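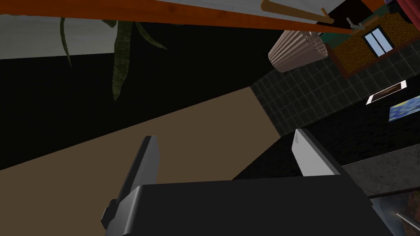 Before the arm, buy the room

22 May 2024
By Inese Koppel

Last updated 22 May

When Marville set out to automate the packing bench at its kitchenware plant, the first quote on Kenneth Castillo's desk was for a robot arm. He put it in a drawer and asked for a price on simulation instead.

Castillo, the plant's operations manager, had been through a bad purchase before. A palletizer bought in November sat idle for nine weeks while the crew waited on a gripper that would fit the cartons.

"The arm was the easy part of the budget," he says. "We had nothing set aside for the fingers, the mounts or the programming time."

Simulation lets a buyer try a two-finger gripper in a computer-rendered room before ordering one. The rooms don't have to look like a factory. Naveen Sengar, who builds them at Zultov, fills his with household clutter: houseplants, cabinets, tile, marble, a wastebasket. Shiny and dark surfaces go in on purpose, and so does poor light.

"If the software only copes with a clean grey bench, you want to find out while it's still cheap," Sengar says.

Marville paid for four weeks of work and 200 trial runs. The report ruled out one gripper and moved the planned camera mount higher up the wrist. It also added two lines to the budget, for spare finger pads and for operator training.

Friederike Petersen, who advises smaller manufacturers on equipment, tells clients to get the simulation quoted separately from the hardware. She also wants the files handed over at the end, so a second vendor can use them.

Castillo's arm is now on order. The old quote is still in the drawer.

Related
Leasing or buying: what Galindo learned on its second line
Wian Ngubane on service contracts
Nandier opens its parts depot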